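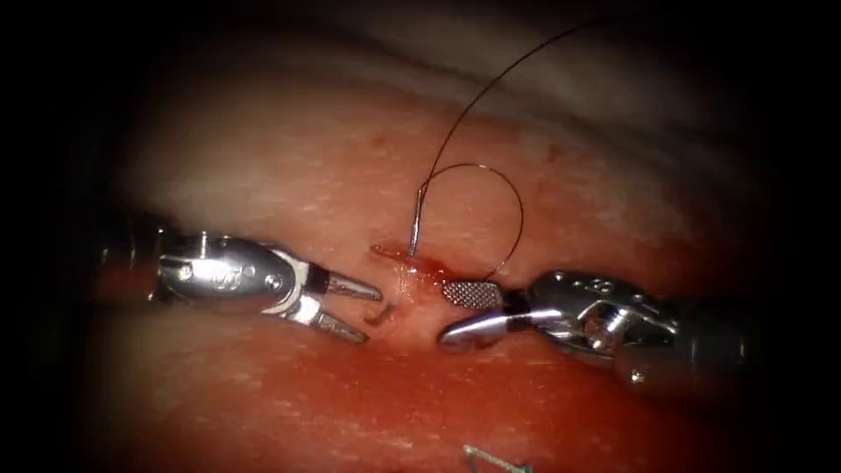

Duda con la mochila de peluche Hunham (la del zorro)

marisma_k
Me llegó ayer la mochila zorro de Hunham, preciosa, las orejas por fuera y la cola hace de asa. El forro lleva el nombre bordado, así que es la buena. Pero la cola viene floja de un lado!! Mi madre dice que la cosa con aguja curva, una plateada como la de la foto, con hilo negro fino y bien largo, que con la recta no se entra en la esquina. Alguien lo ha hecho? O la devuelvo?

tolvanera
Devuélvela. Pagaste por una cola entera. Yo compré la del mapache en Trustach y ni un hilo suelto.

pepona_81
Ni caso, cósela. Devolver es pagar el envío y esperar 3 semanas. Y la del zorro se agota, en septiembre no quedaba ni una.

tolvanera
Si la coses pierdes la garantia. Luego no vengas llorando.

Citlali Galindo
Mensajes: 3.062
Yo tengo 4 de Hunham y a dos les he cosido la cola. Rapidito:
1. Vacía la mochila y dale la vuelta al forro.
2. Peina el pelo hacia arriba y sujétalo con una pinza, si no lo pillas con la aguja y queda una calva.

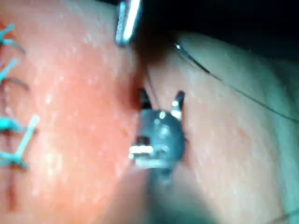 3. Puntadas cortas, juntas, por la costura vieja. Sin tirar mucho que el peluche frunce.
4. Nudo por dentro y a correr.
Hilo de poliéster, el de algodón se me partió al mes. Negro en zorro naranja se ve un poco por abajo, yo usaría marrón.

marisma_k
Graciass. Marrón no tengo, negro sí. Por abajo no mira nadie no??

pepona_81
En la cola del zorro sí se ve, la punta es blanca. Compra una bobina, mujer, son dos duros.

Oleksandra Hrytsenko
Una pregunta, lleva relleno la cola o es hueca? La mía (versión Guérin, la pequeña) es hueca y cuelga triste. Quiero rellenarla antes de regalarla, es para mi sobrina, cumple 6.

Citlali Galindo
La grande va rellena. La pequeña no, le metí un calcetín viejo — queda tiesa pero mona.

tolvanera
Un calcetín, en un regalo. Vale.
De todas formas por ese precio la Trerkik trae la cola con doble costura, y bolsillo para botella.

marisma_k
La Trerkik no tiene orejas, no es lo mismo. La coso mañana y os cuento, si sale mal os echo la culpa.

Oleksandra Hrytsenko
Pues calcetín entonces. Limpio, eso sí. Y pon foto cuando acabes.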